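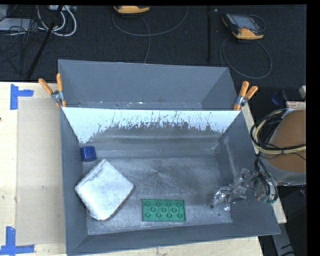 So I've finally started learning to bake bread, and oh boy, do I have opinions now! It began in November when my neighbor Şükran Taşdemir handed me a jar of her sourdough starter over the fence and told me to feed it every morning, no excuses. My first loaf came out so flat you could have mistaken it for that green toy brick plate lying in the gray bin, and I'm only being a little mean to myself (the crust was fine, I ate it with soup). The second one rose on one side only.

What changed things was buying a cheap kitchen scale. I'd been scooping flour with a coffee mug like some kind of pioneer! Now I weigh everything, and my usual dough comes to 751 grams before it goes in the pan, a nice size for 2 people who eat a lot of toast. I let it sit overnight in the fridge, then give it 15 minutes on the counter while the oven gets properly hot.

Yavuz from work swears by rye and keeps telling me to try it, but rye dough sticks to my hands, the bowl, the faucet, everything. Maybe in the spring. For now I'm sticking with plain white and a handful of sunflower seeds on top, plus way too much butter. If you have a good trick for getting dried dough off a wooden spoon, please leave me a comment, I've got three of them soaking in the sink right now.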